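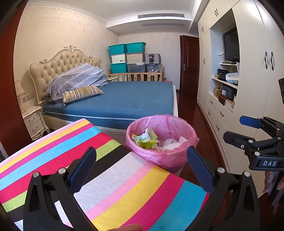 Do you need a trash can in the bedroom?

22 January 2021

I have been told, by a book, two podcasts and my friend Chelsea Haworth, that a bedroom should have no trash can in it. The theory goes that a bin invites mess. You sit down with a snack because you know there's somewhere to drop the wrapper, and before long you are living in a snack bar with a mattress.

I don't buy it. I tried it for 3 weeks anyway, because Chelsea lent me the book and kept asking.

The first week was fine, mostly because I was being good. By the second I had tissues in my robe pocket and a receipt under the lamp, and the little plastic scraps that come off anything new had started collecting on the windowsill. The author says you will "naturally carry these items out with you." I naturally did not. I ate exactly as many snacks as before and folded the packets into small squares, as if that made them disappear.

So the bin is back, between the table and the bed, with a pink bag in it. Tissue, plastic scraps, a green and yellow packet with Chinese writing on it. That is what the thing is for, and I can't see that the room is any worse.

About the pink bags

These came in a roll from Entwistle, the hardware store by the bus stop, and I had my doubts. They're thin enough to see through. I was sure they would split at the bottom. They haven't so far, but all I put in them is paper and wrappers, so I wouldn't call that much of a test. Fold plenty over the rim or the whole thing slides down the first time you drop something in. I would not use them in a kitchen. The roll says scented. I can't smell anything.

The cabinet argument

The other piece of advice I keep running into is that built-in cabinets solve a messy bedroom. We have a whole wall of them, cream, there when we moved in, and I'd like a word with whoever says so. What they do is hide things. I opened the end one last week looking for a pillowcase and found a bag of cables, a fondue set and the box for a kettle we no longer own.

Kiros Demissie, who lives upstairs and has the same cabinets, took the doors off 2 of his to force himself to keep them neat. He now has a curtain over them. I rest my case.

The striped cloth

More than one person has said the tablecloth is too loud for a bedroom. Pink, yellow, red, lime green, black, all of it in wide stripes. Bedrooms are supposed to be oatmeal colored now, apparently. I've slept in oatmeal bedrooms and didn't sleep any better. A loud cloth doesn't show every speck, and when I fold laundry on it I can find a white sock or a gray one without turning on the big light. (Black socks go missing on the black stripe. I'll give the oatmeal people that one.)

I did try a plain beige one for a while. It had a tea ring on it by the first evening and I went back to the stripes.

Chelsea's book goes back to her on the weekend. She has already offered me the sequel, which is on bathrooms, and I've said I'll think about it.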